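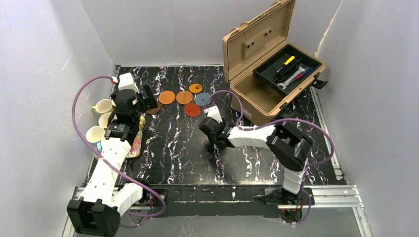
I would like to ask for opinions about coasters which do not match. We bought a table with a black marble pattern in February, from Akbulut in Kodstead, and all our coasters are older than the table. They come from different places and they were never a set. On our old light table this did not disturb me. Now I look at them every day. The black top has white and grey veins and also some gold-brown ones, so I thought the brown coasters would fit best, because they pick up the gold-brown. But the dark brown one is hard to notice when you come in with a full cup, and the blue-grey one I find at once. My husband says a coaster is for the cup and I should leave it. The matching set I like is from Momer and costs 37 dollars. Would you keep the mixed ones or buy the set? And if I keep them, is there some method to put them on the table so that it looks like I wanted it this way?

posted by quietcupboard, May 12, 2019
Board: Table and Kitchen > Everyday tableware

plumjar_2
Keep them. A black table is already a strong thing in a room. If you add a perfect set in one color it begins to look like the lobby of a hotel. Mixed rounds are friendlier, and guests remember which one is theirs.

old_tin_kettle
I disagree with plumjar_2. With a top that has so much pattern the small things should be calm. Veins in several colors plus coasters in several colors is a lot for the eyes. I would buy one plain set and put the old ones in the garden house or give them to somebody with a white table.

Also, what is the top made of? If it is real marble, the coasters are not a decoration question, they are an emergency. Lemon and wine will leave dull spots on real marble and you will not get them out with a cloth.

quietcupboard
Thank you both. About the material, I am sorry, I do not know it for certain. The paper from the shop says only "marble look, black", and the man there told us to use a soft cloth and no vinegar. So I treat it as if it could be damaged. I never put a cup directly on it.

I understand the argument with the calm small things. I am a little afraid that I buy the set and after one month I miss the old ones.

marrowbone
"Marble look" means it isn't marble, so you can relax about the lemon. But hot pots are a different story. Please do not trust a thin coaster with a pot that comes from the stove. Take a proper trivet for that.

For the colors: light ones on black. Dark brown on black is pretty in the evening with a lamp, and then somebody puts the tea next to it and not on it. My mother-in-law did this with my good table for years.

plumjar_2
marrowbone, that is an argument against dark coasters, it is not an argument against mixed ones.

marrowbone
True. I have nothing against mixed. I have something against invisible.

quietcupboard
I tried something in the afternoon, and I write it down step by step in case another person has the same problem. It is for tea with small things to eat, not for a dinner.

1. Put the coasters away first, all of them. Wipe the table with a cloth that is only a little damp and then with a dry one. On a black top you see every stripe you have left, so wipe in one direction, from the back to the front.

2. Bring the coasters back, but begin with one color only. I took the brown ones and kept them in the middle. The cups I laid on their sides along the left, with the openings to the wall, and the flowered plate next to them. In this way I can see how much free place the middle has before I decide anything.
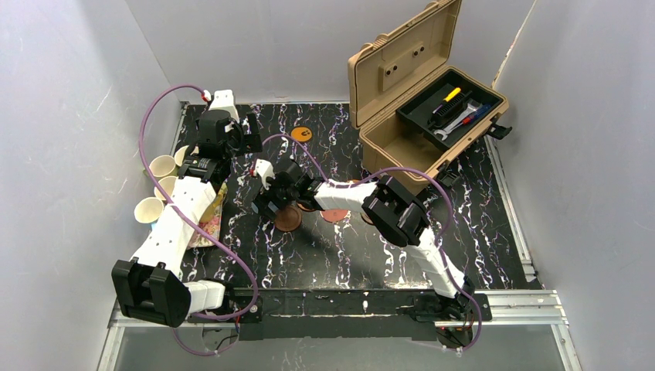

3. Add the other colors one after the other, and go to the door of the room each time and look from there. For me the blue-grey was good immediately.

4. Leave a hand's width between two coasters. If they touch, it looks like you have forgotten to put them away.

5. Stand the cups up, each one on its coaster, and turn the handles to the same side if they have handles. Paper cups are lighter and I put them last, when the plate has its final place.

6. Sit down at the table yourself. I did this at the end and moved two things again, because from the chair everything is closer than you think.

My result until now: the brown ones are better when they are together, and they are worse when they are spread between the others. I did not expect this. When they are together they look like they belong to the gold-brown veins. When they are spread they look like holes.

old_tin_kettle
Step 4 is good, I will take it. Step 2 I cannot agree with. Why do you lay cups on the side? They roll, and on a hard top they get a chip. We always put them upside down on a folded towel, so no dust comes in and nothing rolls.

hedgerow_pantry
On the side is fine for a few minutes. Upside down the rim carries all the weight, and the rim is the part where the glaze or the gold line goes first. I lost the line on a whole row of cups from Zarnness by standing them on their rims in the cupboard. For storage I stand them the normal way and accept the dust.

old_tin_kettle
Dust in a cup is not something I can accept, sorry. I would rather wash one worn rim than rinse all cups before every visit.

hedgerow_pantry
Then we have different cupboards. Mine has doors.

quietcupboard
Please do not fight about the cups, they are all still whole :)

For me it is more a question of seeing the inside. The insides of my mugs are white or cream and the outsides are pale blue, pale green and so on. When a mug lies on its side with the opening to me, I see both colors together, the inside and the outside, and on the table it is the inside that you see from above before the tea goes in. So I laid the pale blue one and the lime green one on the black and looked at which coaster goes to which. The orange coaster with the dark blue ring came out as the best neighbor for both of them. I always thought of it as the one for children, because of the small face on it, and I kept it at the bottom of the pile.

What I would like to know now is a smaller question. If the tray has pink roses and small orange flowers, is an orange coaster next to it nice or is it too much? I look at it since lunch and I cannot decide any more.
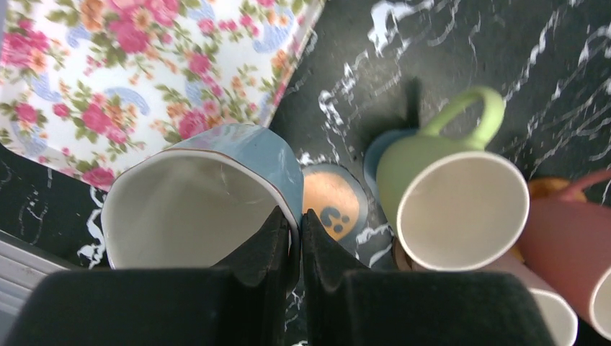
pepper_and_twine
Orange is fine as long as it appears twice. Once in the flowers and once in the coaster, and then stop. If you add an orange napkin too, people will think it is autumn. I would worry more about the pink, because pink next to orange needs something green or blue beside it, and you have that with the pale mugs.

plumjar_2
I agree with pepper_and_twine. And please use the one with the face! Every table needs one silly thing.

old_tin_kettle
One silly thing, yes. But then you must count the tray with the roses as the second pattern and the table as the third pattern. I stay with my opinion: plain coasters. You can keep the face for breakfast, when you are alone.

marrowbone
Has somebody here bought the Momer set? 37 dollars is not cheap for something you put under a mug. I paid 13 for mine at the market, in a light grey, and they do the work. The only bad thing is that they stick to the mug when it is wet at the bottom, then they come up with it and fall in your lap.

hedgerow_pantry
I have the Momer ones, bought in another color. They are heavy enough and do not come up with the mug. The underside is what you should check on a shiny black top. Mine have small feet, and dust collected around the feet and I found very fine scratches after a year. Since then I lift them to move them and do not push. I wash them by hand, in lukewarm water, and leave them to dry standing against the wall for a night.

quietcupboard
This with the feet is important for me, thank you. My old ones are flat underneath, I have just turned them over to look. There was a crumb stuck on one of them, so also flat ones can scratch – I will wipe them underneath when I wipe the table.

I have decided a half thing. I keep the old ones for every day, the brown ones together in the middle and the orange one for whoever wants it. I do not buy the Momer set now. If it is reduced in the summer sale, maybe to 20, I will think about it again, for when my husband's aunts are coming.

old_tin_kettle
A half thing is still better than mixed all the time. Let us know what the aunts say.

pepper_and_twine
quietcupboard, what cloth do you use for the black top? Mine leaves lint everywhere, and I wash it at 60 degrees without softener as the label says.

quietcupboard
An old cotton pillowcase, cut in four pieces. The first washes it also lost lint, now no more. I do not use softener either. For the last wipe I take a completely dry piece, and I breathe on the place if there is a fingerprint.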